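Search this site Search Go

Research vacancies > Indville > Robot learning

Research Engineer, two-arm manipulation (2 posts)
Posted 12/29/20

The Dellutano group at Jatach is recruiting two research engineers to work on Suvarna, a method for learning kitchen tasks from teleoperated demonstrations. The posts are based at our Indville laboratory and run for 52 weeks, with a start date in May.
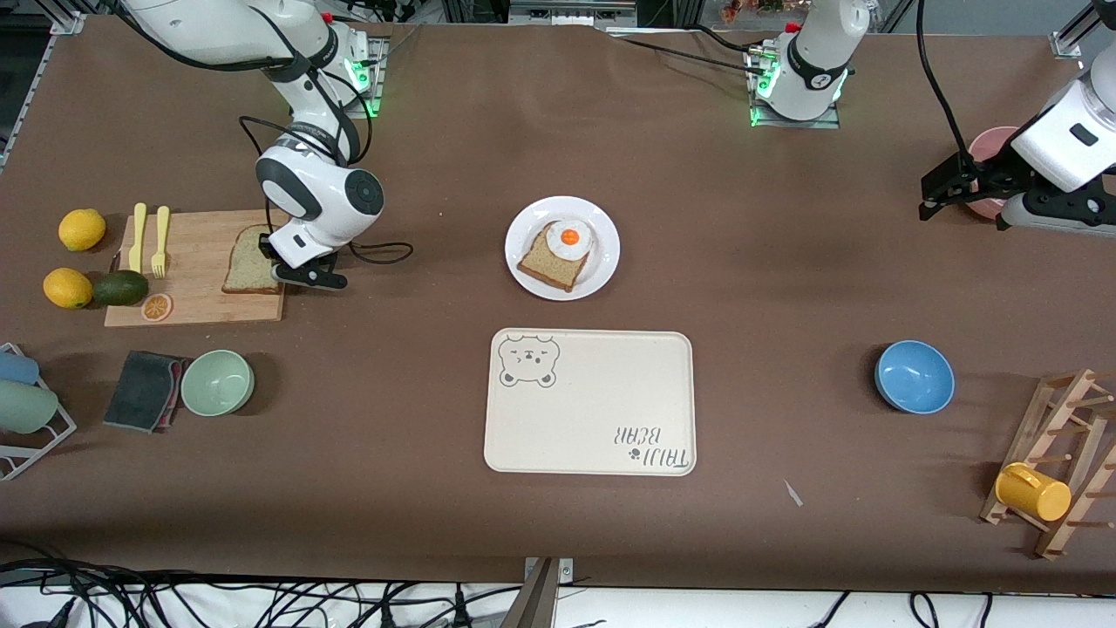
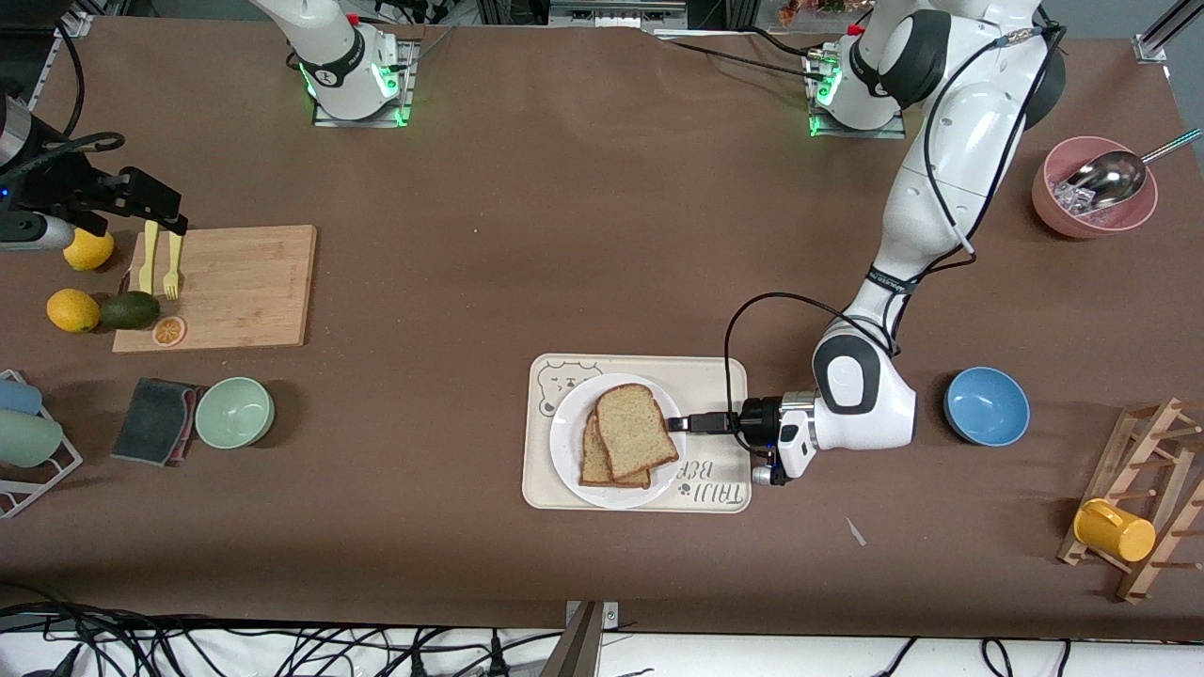 Two-arm bench with bread, plate, tray and cutting board.

Background

Suvarna trains one policy for both arms. The first model was trained on 2,479 demonstrations and handles picking and placing of single items well. It is weaker where one slice must be set on another: the upper slice is often released too early, and small errors in wrist angle carry through to the final position. The next phase deals with this release step and with recovery after a missed grasp.

Duties

- Record and label demonstrations on the bench.
- Maintain arm calibration and the logging software.
- Run comparison trials against the current model and write up the results, including failures.
- Contribute to papers and to the public code release.

Requirements

A degree in engineering, computing or a related subject, or equivalent experience. Good working knowledge of Python and Linux. Practical experience with robot arms is required for one post and desirable for the other. Please state which post you are applying for.

How to apply

Send a CV and a covering letter of no more than 2 pages through the Jatach vacancies page. Shortlisted applicants will be asked to complete a short bench exercise in Indville. Travel costs within the UK are refunded.

Shares 14 | Comments 3

pkr_88: Is part-time possible?

Dellutano group: Yes, for the second post only. Please say so in your letter.

mossend: Will the demonstrations be released along with the code?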